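Home Talks Notes Archive About

Paper on a Round Surface: Why Flat Maps Go Wrong
Speaker notes, Povbridge evening series, May
Reading time: 4 minutes 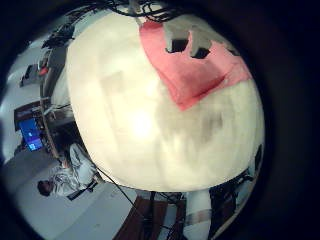
Slide 1. A pink patch on a pale sphere.

Start without the title slide. Ask who has peeled an orange and tried to press the peel flat on a table. Wait for hands. The peel tears at the edges, and if it doesn't tear it bunches up. Every flat map of the world has the same trouble.

Slide 2. Two kinds of shape
Roll a sheet of paper into a tube. It doesn't stretch and it doesn't crease. Roll it into a cone, same result. Now try it on a ball. A small piece will nearly lie down. A bigger piece has to fold or rip somewhere.
Gauss proved this in the 1820s. Say the name once and move on. The math goes in the handout.

Slide 3. What you can keep
A map can keep area. A map can keep angles. It can't keep both across the whole globe. Mapmakers pick, and the choice depends on who is going to use the map.
Mercator kept angles, so a steady compass course comes out as a straight line. Good for sailors. Poor for comparing countries, and we still hang it in classrooms.
Greenland and Africa: on the wall map they look close in size. Africa is 14 times larger. Pause here, people like this one.

Slide 4. The Hayes school exercise
Vanderleia Lins ran this with her geography class at Hayes and let me use the results. She gave out 32 blank sheets and asked for the continents from memory. Nearly all of the students drew Mercator shapes, with a huge Canada and a small South America. Most of them had a globe at home.
Show eight of the drawings, no names. Don't comment on the handwriting.

Slide 5. Cutting the map up
If you can't flatten the ball in one piece, cut it. Globe makers have done this for centuries. They print long, pointed strips called gores and paste them on damp so the paper will give a little. Twelve is the usual number.
Ona Urbonaitė repairs old globes and has the Pellia globe in her workshop now. She told me the strips near the poles are the worst part of any job, because the errors all collect there. She starts at the equator and works outward.
Pass the spare gore around. Ask for it back.

Slide 6. Distance
The short way between two far-off cities looks like a curve on most maps. Use string on the desk globe. Hold one end on New York, the other on Tokyo, and pull tight. The string goes up past Alaska.
If the string slips, use tape.

Slide 7. Local maps
For a town, none of this matters much. The Povbridge street map covers such a small part of the earth that the error is less than the width of the printed line. Surveyors on long routes do have to allow for it.

Questions I usually get
Which map is best? Ask what it's for.
Is the Peters map right? It gets area right and stretches shapes to do it.
Why not just use globes? They don't fold.

Finish by 8 if possible, the room has to be locked. Handouts are on the side table, and the string goes back in the blue box.

Contact | Copyright Povbridge Talks | Back to top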